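Sullov shared workshop, build group minutes
Small arm project, meeting of 20/04/2020

I'm taking notes again, so they come out the way I talk. Sorry in advance!

Last meeting's notes: accepted, with one fix. I wrote that the Narkbridge order was paid for. It wasn't, and it is now.

Bench time. We keep the 90 minute slots, and whoever has the last one wipes down the pads and covers the tools. The lamp stays where it is, please, even if it's in your way (I know, I bump it too). Somebody asked for longer slots and we said we'd look at it again in July.

Stitching on the practice pad. This took up most of the evening, and I could have gone on all night! Our target is still three tied stitches in one cut, evenly spaced, with short tails. The long argument was over thread. I want shorter pieces because the slack gets everywhere, and the other camp says short pieces leave you nothing to pull on when you tie. We're trying both before the next meeting and writing down which we used.

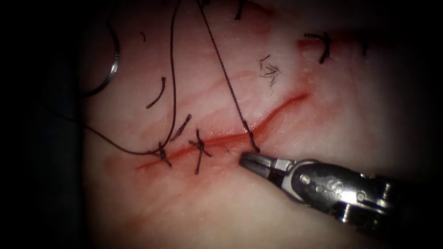
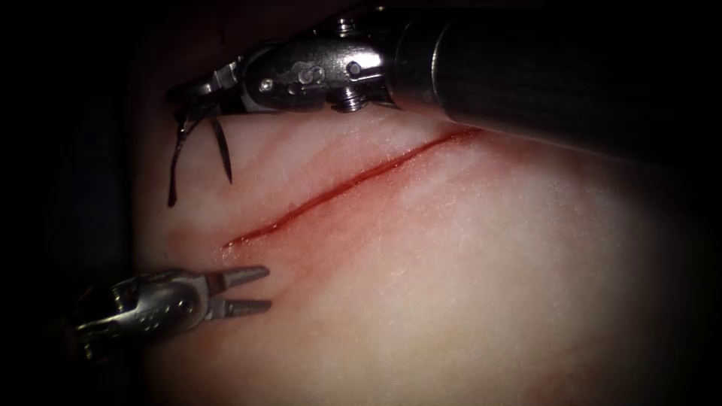 We also agreed on a rule about trimmings: pick them up between runs. Dark thread ends on a pale pad are easy to mistake for a stitch when you're looking at a screen, and I've fallen for it more than once. Loose needles go in the tin, always.

Wrist play. The joint feels sloppy when you reverse direction. One idea is cable tension, the other is the Ekov motor mounts working loose again. I said mounts, I was outvoted, so cables get checked first. If it's the mounts I will be very gracious about it.

Software. The Górecki controller board still drops out if you leave it idle for 20 minutes. Restarting fixes it. There's a longer fix in the works but no date, so please just restart and don't pull the power with the arms raised.

Money. We agreed to buy 5 new pads and another spool of dark thread. The fancy magnifier was voted down (boo).

To do before next time:
Check cable tension, then mounts
Try short and long thread, keep notes
Label the needle tin
Find out when the Narkbridge parts ship

Same room next time, and bring your own mug.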